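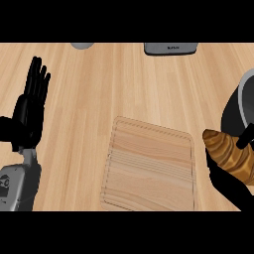 Simulated kitchen task: a croissant held beside a cutting board.

Call for Participants: Working Group on Good Practice in Household Robot Handling

Vutis invites applications from persons wishing to join its working group on the safe handling of food and kitchen items by two-armed robots. The group will prepare a code of practice for use by laboratories, suppliers and test houses. Meetings will be held at the Satthorpe office, with the option to attend online.

Twelve places are available. Members will serve until the end of February and should expect to give four hours each month to the work, including reading time.

Members will be asked to:
- review recorded and simulated tasks against the draft rules;
- comment on wording for grip force, clearance between arms and contact with food;
- agree how a failed or interrupted task should be reported;
- attend one practical day at the Prulmont test kitchen.

The present draft contains 40 clauses. It draws on 1,003 task reports gathered during the first stage of the programme, and members will receive a copy of the summary before the first meeting.

Applications are welcome from robot operators, safety assessors, catering staff and those who use assistive equipment at home. No knowledge of programming is required. Applicants must be aged 18 or over and must declare any paid interest in a robot maker or supplier.

Travel costs within the country will be repaid on receipt of a claim form. A fee is payable for the practical day only.

To apply, please send a statement of no more than one page, with the name of one referee, to Ignacio Delacroix, Standards Office, Vutis, Satthorpe. Questions about access or adjustments should be addressed to Marcus Baptiste at the same office.

Closing date: 29/06/2026, 12 noon. Applications received after this time will not be considered.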